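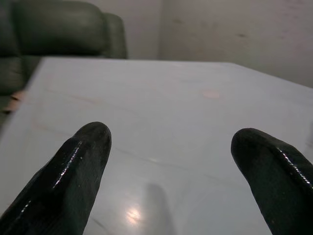

Opinion > Machines at work > Teaching by example

The dull examples are the ones we should pay for

Last updated: 2023-01-30

Since April I have worked for Flelevum, where we gather examples for a system that must learn to tidy a living room. I move the two arms, the cameras record, and at the end I write a short label. We have 255 recordings which we call good. I want to argue that we are too proud of this number.

A good recording, in our use of the word, begins with the fingers already near the thing and ends when the thing is in its place. All the waiting before and after is cut away. It looks nice when we show it to the people of Broteteck, who pay for the work. But a machine that has seen only this will believe that there is always something to take.

A table with nothing to pick up is also a lesson. The fingers closed on nothing are a lesson too, and for my taste a more important one, for the machine must know the difference between holding and not holding. In our whole collection only 19 recordings show it, and 18 of them I had to defend in a meeting.

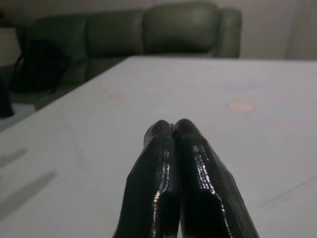 Benedikt Baumgartner answered me that an hour of operator time costs the same whether something is moved or not, and that he would sooner spend it on movement. If the system closes its hand on air, he said, we can correct this later with a simple rule.

I respect the argument about money. The simple rule I do not believe in. We wrote such a rule for the Marín project, then a second one to repair the first, and when I left there were 99 of them and no person could say which one was stopping the arm.

There is also the matter of the room. Many teams put up a grey curtain and a clean bench, and every recording has the same background.
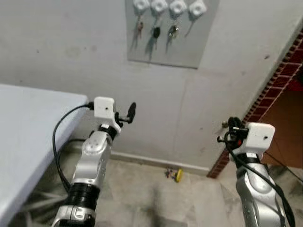 I prefer a room where people live, with keys on their hooks and a toy on the floor. The system should meet these things early and learn to leave them alone. In the Bareck set, which I otherwise admire, everything that can be seen is also something to be grasped, and I think this teaches a bad habit.

My proposal is modest. Let each operator keep one recording in ten where nothing is picked up, label it with the same care, and pay for it the same.

Filed under: Opinion, Robots, Training data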